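Workshop > Hand Gripper Build > Minutes

Minutes, hand gripper build meeting
Posted Sunday by the Whitcombe shared workshop
Print this page | E-mail this page

1. Previous minutes

Accepted with one correction. The spring on the trigger is the Vedano part and not the Lineo part. The parts list has been changed to match.

2. Finger strips

The second set of strips was cast in the softer rubber and trimmed on the bench. Both came out of the mold without voids. The earlier set had split at the root where the strip meets the carrier, so the root radius was increased. The new set has been through 1000 open and close cycles on the test jig with no visible cracking. Target before the design is frozen remains 3000 cycles.

Action: run the remaining cycles in blocks, with a check of the root after each block.

3. Ribbed pads

The magenta filament is nearly used up. Agreed to finish the spool on spare pads and leave the color of the next batch open. Slat spacing stays as drawn. A proposal to print the pads solid was discussed and dropped, as the pad then fails to wrap around a curved side.

4. Side plates

White plates are fitted left and right. The right plate is a mirror of the left in the drawing file and must be exported separately; the last export gave two left plates. Screw holes print slightly undersize. Running a drill through by hand is acceptable for now. Two of the older plates have cracked from overtightening, and a torque driver would be preferred if one can be found at a fair price.

Action: correct the hole diameter in the drawing and reissue.

5. Backlash

Measured free play at the finger tips is still more than wanted. Most of it comes from the pivot bushings. The Cladmont bushings are a closer fit but add 28 dollars to the build. Agreed to buy one set and compare before changing the parts list.

6. Grip checks on household objects

The checks so far have used blocks and tubes. It was agreed to move to ordinary desk items, starting with a computer mouse, gripped across its sides with the rounded back up. Points to record for each object: where the strips make contact, whether the pads spread evenly, and whether the object turns when the trigger is eased off. Checks are to be done on a normal home table with the usual things left on it. Clearing the table first makes the approach too easy and says little about daily use.
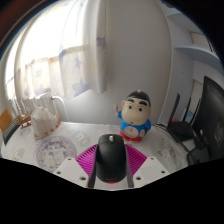 7. View from the gripper camera

The wide lens shows both strips and the object between them, with black corners around the circular view. No change to the lens. The lower part of the view is taken up by the gripper body. Lowering the center section was suggested but would mean redrawing the trigger housing. Held over.

8. Storage and bench time

The build has the long bench from 4 p.m. on Sunday. Parts are to go back in the labeled bin at the end of each session. The bin lid is broken and will be replaced from workshop stock.

9. Other business

The drawing files will be renamed so that the plate, pad and strip revisions share one number. Old revisions move to the archive folder. The next meeting will take items 2 and 5 first.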